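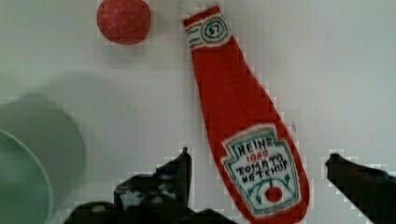 Bindeck Rolling Bin Cart, 6 bin

Toy storage for playrooms, classrooms, waiting rooms, church nurseries
Brand: Bindeck
Sold by: Fitzgerald
Condition: New, ships flat
Availability: In stock, gray frame. White frame back in November.

Quick version. Steel frame cart, 6 pull-out bins, four casters, 32 inches tall so a four year old can see into the top row. Fits through a normal door. Rolls into a closet at the end of the day if your closet is halfway decent.

We've carried this one for a while and it keeps selling, mostly to home daycares and people with a play kitchen that has taken over the dining room. Page is overdue for an update so here goes.

What's in the box

Frame sides, 2
Cross rails
Bins, 6, all one size
Casters, four, two of them with brakes
Blank label cards and clear sleeves
Hex key
Bag of screws with one extra of each

No lid. People ask. The lids are a separate item, see further down.

Size

Height 32 in. with casters on. The bins slide on rails, front pull only, and stop before they fall out. Lift the front edge a bit to get one all the way off. Little kids mostly can't manage that. Older ones figure it out the first afternoon.

Bins are deep enough for play pans with the handles on, dress-up shoes, wooden blocks, the bigger plastic animals. Not deep enough for a stand-up toaster or a cash register. Those go on top. The top is a flat shelf with a raised lip on three sides, open at the front.

How to split up a play kitchen

This is the question we get most, so our standard answer goes here. Don't sort by color or by set. Sets get mixed up within a day and then you're the only one who cares. Sort by what a kid would call it.

Pots and pans
Cups and plates
Fruit and vegetables
Bottles, cans, boxes
Spoons, spatulas, whatever's long
Everything else

Six bins, that's why we stopped at six. Everything else will be the fullest bin. Fine. Dump it out once a month and put things back where they go.

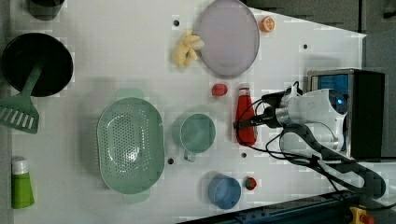
Spatula, pot, mug and banana out on the table.

Heavy stuff low. Pots on the bottom row, felt and fabric food up top. The cart is stable with the brakes on but any cart gets tippy with the weight at the top and a kid hanging off the front. If you have climbers, use the wall strap. The strap is not in the box, we'll add one free if you put it in the order notes. Please do.

Labels

Label cards are plain on purpose. Draw on them, print on them, tape a photo of what belongs in the bin. Photos work best for kids who don't read yet. Cards slide in from the side so they dont get picked off by small fingers. Replacement sleeves available, pack of 2.

Materials and finish

Frame: powder coated steel. Matte, doesn't show fingerprints much.
Bins: plastic, same color all through, so scratches don't show up as white lines.
Casters: rubber tread, OK on hardwood and vinyl. On thick carpet it'll roll, just not happily. Low pile is no problem.

Indoor use only. We had one come back from a screened porch with rust at every screw hole, and that isn't covered.

Cleaning

Bins lift off and can go in the sink. Warm water, dish soap, let them dry upside down. Top rack of the dishwasher is too small for them, don't try to force it. Frame gets a damp cloth. Skip bleach on the frame, it dulls the coating. Felt and fabric toys should be all the way dry before they go back in a bin, otherwise you get that smell.

Assembly

One person can do it, two is nicer for the last rail. Leave every screw loose untill the whole frame is up and standing square, then go around and tighten. Casters last. If the bins stick, a side panel is on backward. The small arrow stamped inside points to the front. Nine out of ten calls about sticking bins are the arrow.

Cleanup time

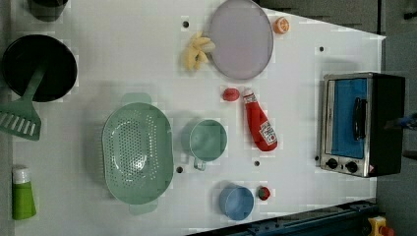 Works better if the cart comes to the mess. Roll it over, brake it, pull two bins halfway out and let kids drop things in. Then the next two. All six open at once is too many choices and somebody ends up wearing a bin. Long handled things go in last or they poke up and catch on the rail above. If a bin won't close, that's nearly always what it is.

For a classroom, one cart per area. Kitchen stuff on one, blocks on another. Sharing one cart between two areas sounds thrifty and then you spend the day pushing it back and forth.

How long does it last

The rails are tested to 2,000 pulls per bin at the rated load. In a busy room that goes faster than you'd think. The rails can be swapped out, four screws each, and we keep them in stock. Casters too. Frame should outlast everything else.
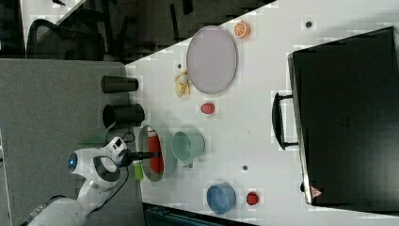 Mint mug on its side, gray bowl to the left.

Add-ons

Snap lid, single. Fits any bin on the cart. With lids on, the bins stack on the floor too.
Wall strap. Free with a cart if you ask, see above.
Prera soft corner caps. Push on, no glue. For the four top corners. Good idea if the cart lives in a hallway.
Voltent play canopy. Fabric top on four poles, stands over a cart and a small table. Cute, takes up more floor than the photos suggest, measure first.
Replacement rails, pair.

Shipping and returns

Ships in one flat box, heavy, box is long. Leave a note if you want it at a side door. Orders in before noon usually go out same day. Returns OK if it hasn't been put together. If something's missing or bent, email a picture of the part and the sticker on the end of the box, we'll send just that part, no need to pack the whole thing back up.

Schools and centers: we take purchase orders. Tell us how many carts and whether you want them with lids, and which color. Mixed colors are fine on one order, gray ships now and white follows when it's in.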